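Search this site Search Go

June, late, kitchen table

Day nine of the Lomard trial and I am now a person who says good morning to a robot arm. It doesn't say it back. That costs extra, I assume, like everything else in the Lomard catalog.

For anyone joining now: Lomard rents you a tabletop arm, you let it practice tidying for a month, and then you either buy it or box it up again. The deposit was 600, which I have decided to think of as a gym membership. The Calton kit was cheaper, but Calton makes you print your own brackets, and I know what I'm like with brackets.

Setup took 2 evenings. The first went to the app, which wanted to update, then wanted me to make an account, then forgot the account. The second went to the clamp. The manual has 53 pages and the clamp gets one of them, with a drawing that I believe shows a different clamp.

Once it's going, though, I have to admit I like it. You pick a job from the menu, you guide the arm through it by hand a few times, and then you let it try on its own and stand there with your coffee pretending not to hover. Yesterday's job was "move item to open area." It moved the item. It moved the item with tremendous ceremony, like a butler with a grudge, and then paused over it so long that I went and started the laundry. When I got back it had let go and gone home to its resting spot, looking pleased. I know it can't look pleased. I've been alone with it a lot.

Today I tried the same job with the green cloth down, the one with the white grid. The manual says a plain surface is best. I don't own a plain surface. The cloth has a fold running across it on a slant that I can't get to lie flat, and the grid lines don't quite meet on either side, so I spent part of the morning worrying that the arm would take it for a cliff.
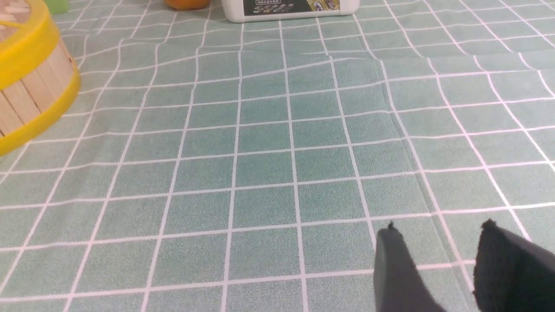 I wrote to support to ask whether wrinkles matter, and they sent me a link to the Stanciu gripper pads, which are a separate purchase. I asked again. They sent the link again. So that's 2 messages and one very consistent answer. I've put the pads in the cart and taken them out, and now the app wants to know if I forgot something.

Pros so far — quiet, patient, doesn't mind doing the same thing all afternoon. Cons: the clamp, the app, the price of anything shaped like a pad. Still undecided on buying. Tomorrow it gets the "sort by color" lesson, and I need to find the screwdriver before then.

3 comments

tinplate: Had the Calton. Print the brackets twice, the first set snaps.

mossyoak: does it do dishes yet

gridlock_b: Iron the cloth!!

Recent entries
Lomard trial, day six: the clamp
Why I sent the Lalon vacuum back
A box arrives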